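Ticket 2691
Subject: Water table tray, slow leak onto table top
Location: Surside play room, table 4
Category: Furniture and equipment / water play
Priority: Normal
Status: Closed
Opened: 2021-02-11
Assigned to: Wael Tawfik

Reported problem

Water on the table top after the fishing activity. Tray is the blue rectangular one with raised walls, on its own small feet. Reporter says the tray was filled to the usual shallow level, toys and nets were put out, and by the end of the session there was a puddle under the near side. Reporter assumes a crack. Requests a replacement tray from Laltis.

Related: ticket 2512 (same table, same symptom, December). Closed at the time as "spill, wiped up." No cause recorded.

Log entry 1

Emptied the tray, dried it inside and out, and checked the floor, walls and corners under a desk lamp. No crack found. Feet are molded in and show no stress marks where they meet the floor of the tray. Ran a dry paper towel along the inside corners to catch any split too fine to see. Towel did not snag.

Log entry 2

Static leak test. Set the tray on dry brown paper, filled to the usual level, no toys, no nets. Left 55 minutes. Paper dry at all four feet and along both long sides. Marked the water level with tape at the start; level unchanged at the end.

Tray holds water when left alone. Laltis order put on hold.

Log entry 3

Checked the table. Placed a level on the cream top in both directions. Top is low on the near side by a small amount, not enough to bring the water near the rim at the usual depth. Adjusted the leg glide anyway. Repeated the static test after the adjustment, same result as entry 2.

Log entry 4

Tested the buckets. The pink and the green were each filled halfway and stood on paper. No leak from either. The side lugs on the pink one sit well above the halfway line and are not a path for water at that depth. Buckets ruled out, provided they are not filled past half.

Log entry 5

Set up the full activity. Tray on the table with the floating toys in it, pink bucket close against the right wall of the tray, green bucket behind it, snacks kept at the back. Net used to lift toys out of the water and carry them to the bucket. 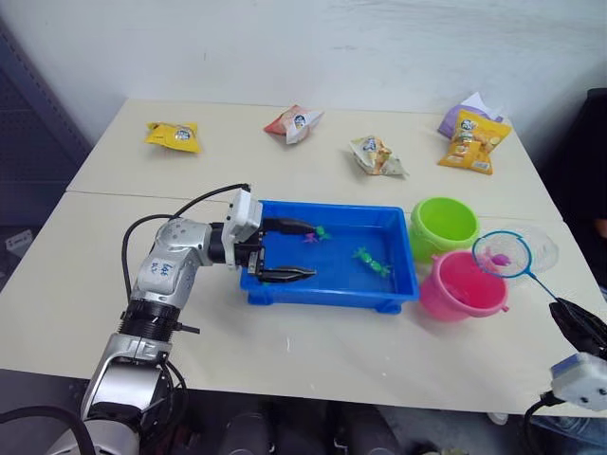

Net mesh holds more water than expected. A net lifted and moved straight across drips for several seconds. With the net resting over the bucket, most of the drip goes into the bucket. With the net set down across the tray wall, water runs along the rim of the net, down the outside of the wall, and collects under the tray, where the feet keep it out of sight. Ten lifts with the net parked on the wall left a puddle matching the one in the report. Ten lifts with the net parked on the bucket left a few drops.

Second contributor: any gap between tray and bucket. With the bucket moved a hand's width away, the drip lands on the table in the gap and spreads under the tray.

Cause

Carryover from the nets. Tray is sound.

Fix applied

1. Bucket rim to touch the tray wall during the activity.
2. Nets rest over the bucket between turns, never on the tray wall.
3. Let the net drain over the tray for a count of five before moving it.
4. Absorbent mat (Rizk, stock number 1232) under tray and buckets. Mat is larger than the tray by a few inches on each side.
5. Snack packets stay at the back of the table, off the mat.

Setup card for the table updated with items 1 to 3. Old card removed from the Illelier binder.

Follow-up

Reporter ran the activity twice with the new setup. Mat damp on the bucket side after both, table top dry. Laltis order canceled. Ticket 2512 reopened, linked to this one, and closed with the same cause.

Open item, not blocking: the mat needs to be hung up after use. It was left folded after the first session and was still damp the next morning. Hook requested under a separate ticket.

Closed by: W. Tawfik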